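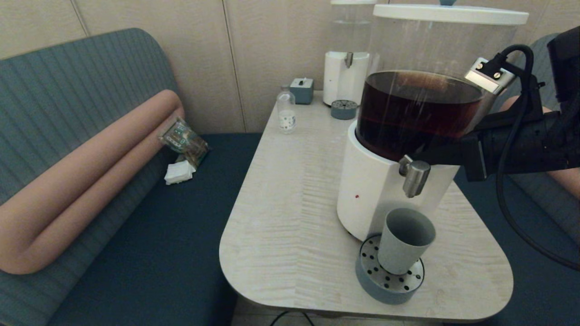

The Drinks Table at Drunden Hall, January

Welcome to the first gallery of the year! We've finally got the drinks table sorted at Drunden Hall, and I've been wanting to put it on the site ever since we carried the dispensers in. If you came to any of the autumn socials you'll remember the old way of doing things, with two teapots, a washing-up bowl full of mugs and a queue going back to the coat pegs. Now you can help yourself, and it's lovely.

The big dispenser
My favourite thing in the whole hall at the moment. It has a tall clear container, so you can see what's left from across the room, and with something dark and reddish-brown in it the colour really glows. A flat white lid on top, a white base underneath and a brushed silver spout at the front. We filled it with Ieuan Penry's black tea, which he makes the night before with orange peel and a few cloves (he won't tell me how many, I've asked).

A grey cup under the spout
Plain, matte and a good size in the hand. I do like these! We have 70 of them now from the Magaña catering shop in Rirnton, and they stack neatly in the cupboard by the stage. Please put them back in the blue crates after washing, open end down.

The drip tray
Such a small thing and it makes such a difference. Grey round the outside with a stainless steel top, and a ring of holes for the drips to go through. It comes apart for rinsing. If you're on the evening rota, give it a quick go under the tap before you lock up, otherwise the tea goes sticky by morning.

The smaller one at the back
Same family, with its own white lid, silver spout and little round tray. We're keeping this one for squash and for anybody who doesn't want caffeine after supper. Ieuan is keen to try an apple and ginger recipe in it next month, and I've already put my name down as a taster.

The table
Pale, streaky wood grain with rounded corners, and it wipes down beautifully. The rounded corners were my one firm request, having caught my hip on the old trestle more times than I'd like to say. It came from the Gola tea rooms when they changed their furniture, and it took four of us to get it up the steps.

Ieuan's tea, for those who keep asking
Use 16 tea bags for a big batch, steep them for 8 minutes in freshly boiled water, then lift them out and add the peel and cloves while it's still warm. Let it cool before it goes anywhere near the dispenser. Strain it well too, or the bits find their way into the spout and somebody has to sit there with a cocktail stick. Sugar is up to you. I have it with none and a slice of lemon, my sister has it with far too much.

Coming to the next social?
We had 21 names on the list last time I looked, and there's plenty of room for more. Doors open at half past six, tea is free, cake is 50p a slice. Bring a friend, and if you have a good recipe for a cold drink that keeps for an evening, write it in the book by the kitchen hatch!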